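Putting Bowls Away After a Meal

1. Empty and wipe
Scrape out each bowl and wipe the inside before it goes near the sink. Soak anything with dried rice or egg for 15 minutes in warm water. Skip scouring pads on matte glazes, as they leave shiny marks.

2. Pick up by the rim
Tilt the bowl a little and take hold of the rim, one side of your grip inside and the other outside. Keep the next bowl clear of it so the two don't knock together. On a printed cloth, lift and don't drag.

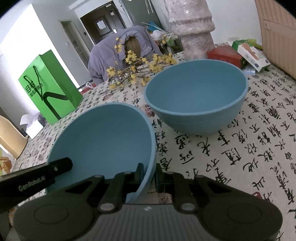

3. Dry before stacking
Turn the bowls upside down on a rack for 30 minutes. Put a paper towel between them if the shelf is tight, and keep the heaviest at the bottom.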